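Bench notebook, Ditstead workshop
5 June 2020

Adhesive residue, Potum test panels, continued from the last entry.

Panel 2717 scraped dry at room temperature. Film lifts in short curls, then crumbles near the edges. Sanded the bare strip with 400 grit and weighed again. Loss is within the scale's drift, so no figure entered. Scale needs its check weight before the next set.

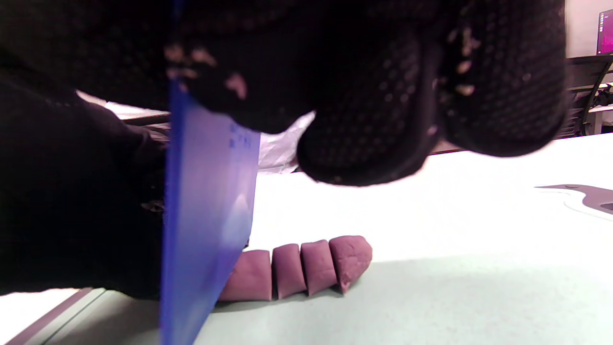 Photo: Skovley bench log

Plastic blades only on these panels. The steel one left lines on the Long primer that showed through the second coat. Blade edge rounds over quickly; dress it on the flat stone or swap it. Crumbs carry static and stick to knit gloves, so brush off over the bin before touching the scale pan.

Panel 3904: same adhesive, older batch. Softer, smears under the blade. Left it under a damp cloth for the length of lunch, no change in tack. Will try the citrus solvent on one corner only and leave the rest as control.

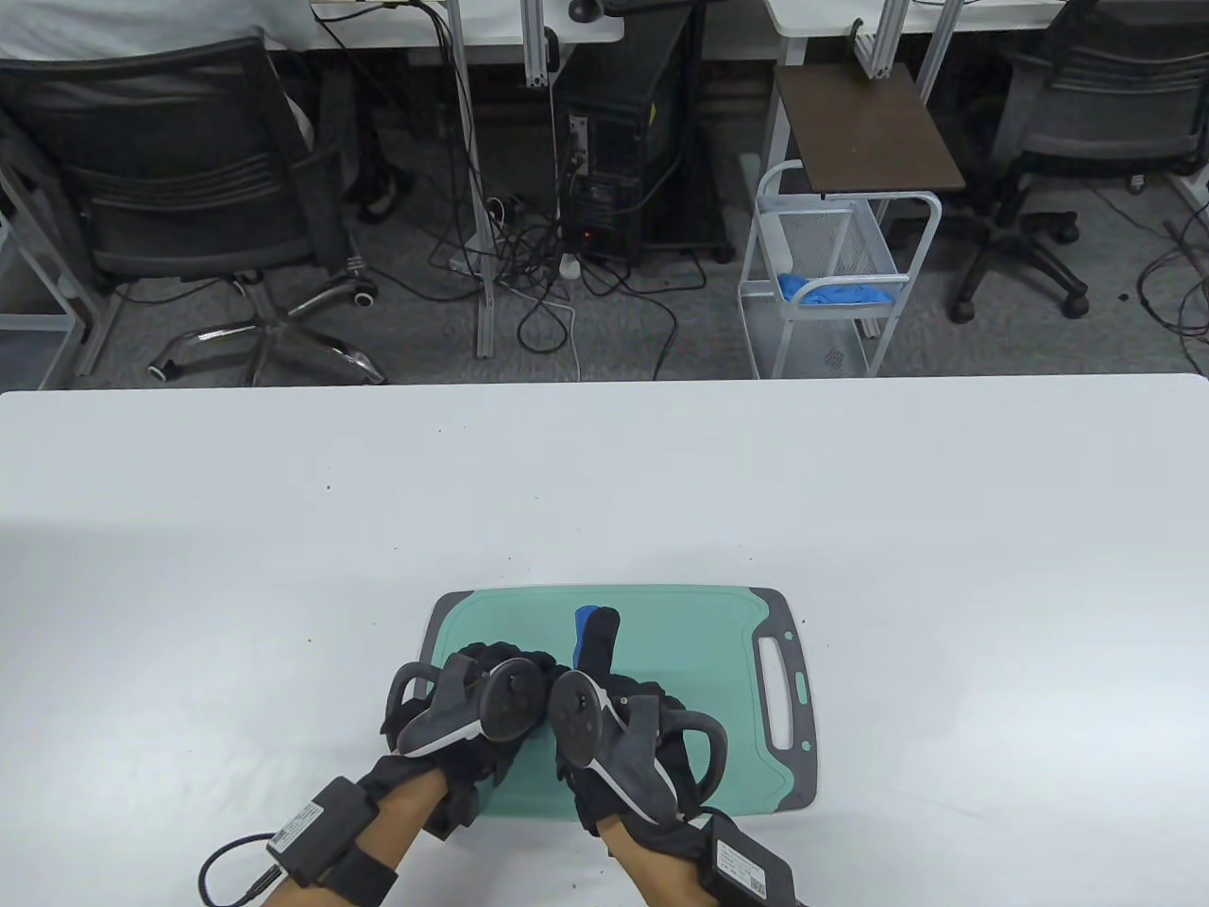 Gloves, cloth and board, same session.

Open: batch date on the second Potum can is unreadable. Ask Skovley for the delivery slip. Next panels get 400 grit before the adhesive goes on as well.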